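Utilizamos cookies propias y de terceros para mejorar su experiencia de navegación. Aceptar | Configurar

Dusora presenta su nueva línea de prendas de punto con Maltmont

10 de septiembre – La firma de moda Dusora pone hoy a la venta Maltmont, una colección de punto para mujer formada por 60 modelos. Las prendas llegan a 176 tiendas multimarca y a la tienda en línea de la marca.

La colección incluye jerséis, chaquetas y vestidos en lana merina y algodón peinado, en tallas de la XS a la XXL. La paleta se limita a crudo, verde musgo, gris y granate. Los patrones son rectos, con el hombro ligeramente caído, y dos de los vestidos pueden llevarse también como abrigo corto.

El hilo procede de la hilatura Sfeir, proveedora de Dusora desde la primera temporada. La campaña se ha rodado en un piso particular y se publicará por capítulos en las redes de la marca – el primero ya está disponible.

En la preventa, reservada a suscriptoras, se registraron 2.473 pedidos. Una segunda entrega, con tejidos más ligeros, está prevista para marzo.

Contacto de prensa: Agencia Drivon, departamento de moda

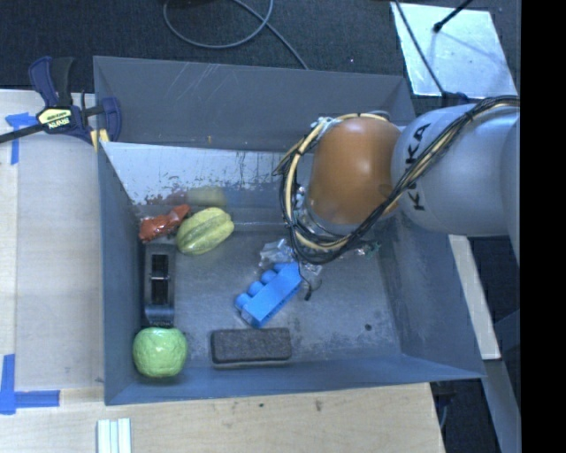 Noticias relacionadas

- Dusora amplía su servicio de arreglos en tienda
- Cómo lavar y guardar la lana merina
- Sfeir renueva su carta de colores

© Dusora. Todos los derechos reservados | Aviso legal | Volver arriba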